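Wadoris two-finger gripper set, reviewed on cloth
Gleice Siqueira
Monday, December 2, 2019

The Wadoris sales page says the set "handles textiles with confidence." I have been reading gripper sales pages for long enough to know that this can mean almost anything, including that someone at the company once picked up a sock. So I bought the bench set with my own money, $1873 before shipping, and spent my spare evenings trying to get it to do laundry.

What you get for that: two finger modules with motors, two wrist cameras, a controller box from Tavares with a Wadoris sticker on it, cables, and a bag of screws in which two of the sizes are easy to mix up. The manual is a PDF. Page 4 has the wiring diagram and it is wrong about which connector goes to the left arm. Wadoris support confirmed this by email within a day, which was quick, and told me a corrected version was coming. I am still waiting for it.

For comparison I kept my old Gaseo fingers, which cost a good deal less and which I have complained about on this site before. The Gaseo tips are wider and have a rubber insert. The Wadoris tips narrow down almost to a point, and the company makes a lot of that in its marketing. A narrow tip gets under a hem. A narrow tip also has very little area to hold with once it is there, and I wanted to see which of those mattered more.

Setup

Mounting took most of an evening. The adapter plate fit, but I had to reroute the cables twice before the arms could reach across the table without tugging on them, and I still leave bigger loops than I would like. The controller wants to be homed every time it loses power. It does this by closing the fingers fully, so if you have left something between them you will find out. Wrist camera calibration is a printed checkerboard and a script, and the script crashed until I installed an older version of one of its libraries. A beginner would have given up there and I wouldn't blame them.

Picking up

My test was dull on purpose. One piece of thin white cloth in the middle of the table, a corner to find, lift it clear, hold it for ten seconds, put it down. I ran it 53 times with each set of fingers over several sessions, by hand control, same cloth, and crumpled it again between tries.

The Wadoris tips were better at getting hold of a single layer. I will give them that plainly. With the Gaseo fingers I kept collecting two layers at once, which is fine if you only want the thing in the air and useless if you are trying to unfold it. The trouble came in the holding. The narrow tips let the fabric pivot around the pinch, so a corner that started out square to the other arm had often swung away by the time the second gripper arrived. More squeeze helps a little. The controller lets you choose up to four force levels, and I could tell three of them apart.

Heavier fabric was another matter. On denim the tips skated along the seam and closed on nothing, again and again. Terry cloth was fine.

Cameras

The wrist cameras are the part I expected to like and mostly don't. Close up, the fingers take over the bottom of the view and the base blocks go out of focus. The tips themselves are clear enough, but white cloth over a white table leaves you guessing where the edge is. I ended up steering by the fixed camera for the approach and switching to the wrist only for the last bit. If you already own a decent fixed camera, I would ask Wadoris to sell you the set without the other two. (I asked. They won't.)

Lag was small on the Tavares box and noticeably worse when both wrist streams were running – enough that I overshot a corner more than once.
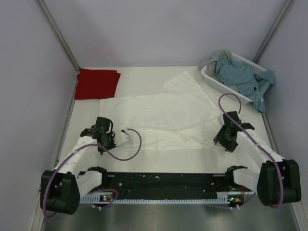
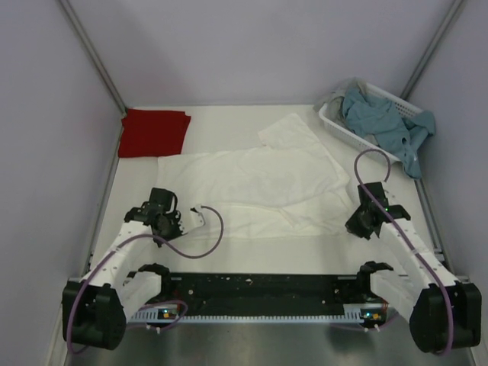

Cloth in the middle of the table, basket at the back right.

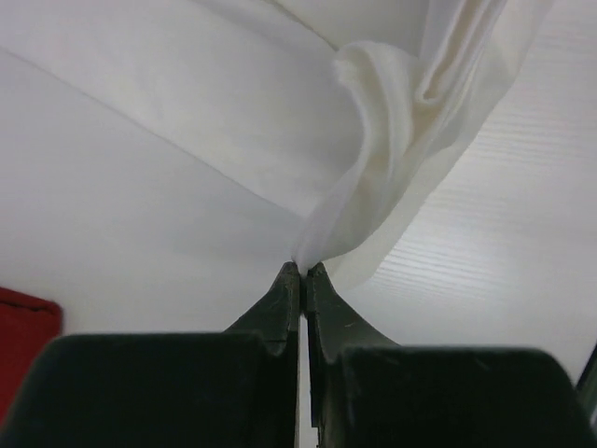
Wrist camera, tips closed on the cloth.

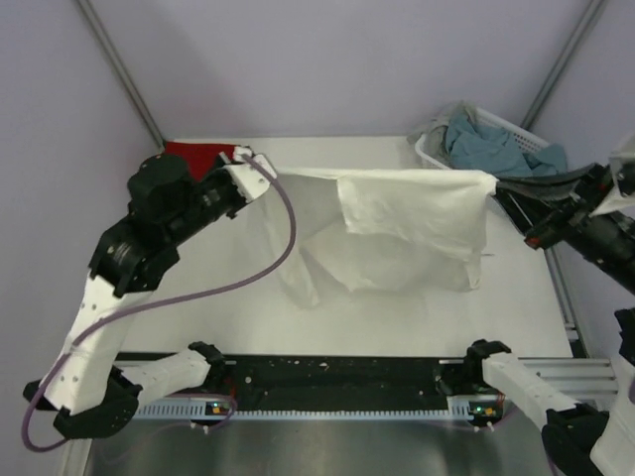 Two-handed work is where I would want to see a number from the manufacturer, and there isn't one. Wadoris has a video of a towel being stretched between two grippers, cut so that you never see either of them take hold. Taking hold is the whole problem. Once both corners are in, keeping an edge fairly straight is a matter of moving slowly and not getting greedy with the pull. Lallach at least publishes its failed grasps alongside the good ones, and I wish more companies would.

I also don't believe the line about the tips being "maintenance-free." Mine picked up lint from the first week, and lint on a narrow tip changes how it holds. I wipe them before each session now. The Gaseo rubber needed the same treatment, but Gaseo never claimed otherwise.

Would I buy it again? At the current price, no. If you do mostly thin cotton and you care about separating layers, the fingers alone are worth having, and I hope they get sold separately at some point. For towels and mixed laundry I would stay with wide rubber tips and spend the difference on a better controller. The wrist cameras are a shrug.

Wadoris says new firmware is due in April, with finer force steps. I'll rerun the denim when it arrives and add the results under this review. Until then the Gaseo fingers are going back on the right arm, and the Wadoris ones can stay on the left.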